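Lab visit: good practice for two-arm food handling at Wadum

Wadum opened its manipulation lab to outside visitors for one afternoon in November 2023. The invitation described a session on written procedures for robots that handle food, and I went mainly for that. Most published rules for arms near people cover speed, force and stopping distance. Less is written down about crumbs, jam and the order of work at a table.

The task on show was spreading jam on sliced bread with two arms. One holds or steadies the slice, the other carries the spoon. The house procedure is called Prudari and has 116 numbered items. We were given the printed version at the door.

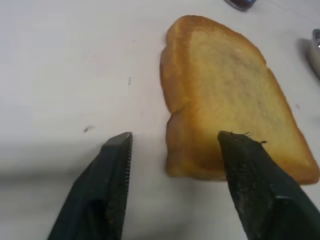 Hidayah Menon

Section 1 deals with contact surfaces. Gripper fingers count as food-contact parts from the moment they are used on bread, and the serrated faces get their own item. Fibers and crumbs lodge there and are hard to see on dark material. The procedure asks for a close look through the wrist camera before each block of runs and a brush-out between blocks. A wipe alone does not satisfy the item.

Nothing handled in the lab is eaten. Bread used in a run is logged as test material and discarded at the end of the session, and the rule applies equally to slices that were never touched. I asked whether this made the hygiene items redundant. The lab's answer was that residue changes grip friction, so a dirty finger spoils the data even when no one is going to eat the toast.

Section 2 covers the table. Items in use belong at the front, within reach of both arms. Background items stay at the rear and keep their positions for the whole block. 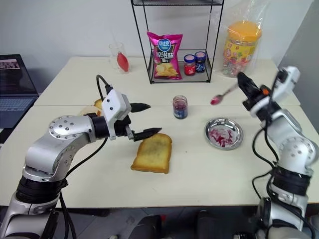 Jars are worked without lids, and the procedure sets a fill limit so that the spoon does not have to go deep. Speed over the table is capped at 400 mm per second in free motion and at 70 mm per second once the spoon is loaded. The lower cap was added in April after a review of spills. Both figures are internal limits. They do not replace the risk assessment for the cell, and the document says so on its first page.

I would have liked a separate limit for the steadying arm. At present it inherits the free-motion value until its fingers close, although it may be working right beside the loaded spoon. The staff noted the point.

Tool grip has four items of its own. The spoon must be held clear of the bowl end, the angle is checked before approach, and a slipped spoon ends the run. Regrasping in mid-air is prohibited. Contact between spoon and bread is permitted, contact between fingers and jam is recorded as a fault. 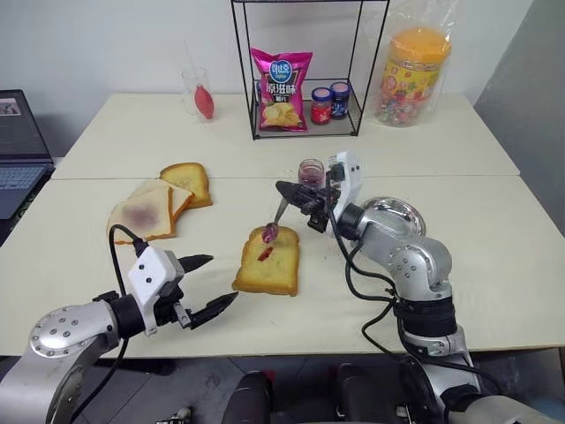 Records and cables

Each run gets a line in the log: operator, bread type, jam, outcome, fault code. The archive held around 2000 lines at the time of the visit. Outcomes are graded by a second person who did not operate the arms, and disagreements are kept in the log with both grades. I consider this the strongest part of the procedure and would copy it without changes.

Cable routing is the weakest. Prudari requires that cables follow the arm "without obstructing motion," which leaves the inspector to decide what obstruction means. Siregar, whose engineers were also in the visiting group, use a measured clearance at full bend and record it per joint. Wadum said a similar wording was being drafted.
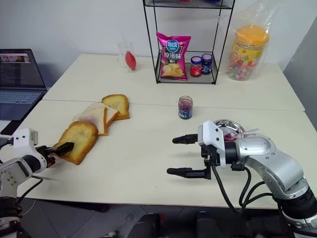
The same draft will add a check of the loops near the front edge of the table, to be made with both arms at their lowest working position. I suggested that the check be repeated after any change of tool, as we do at Vitura.

Stopping rules took up the last part of the session. Any person in the room may call a stop and need not give a reason. Restart is reserved for the operator, who has to walk to the table, look at the fingers and the spoon, and sign the log before motion resumes. Remote restart is disabled in the controller settings and the setting is verified weekly.

Visitors could take the printed procedure home. Comments on the current version go to the lab in writing, with the item number quoted.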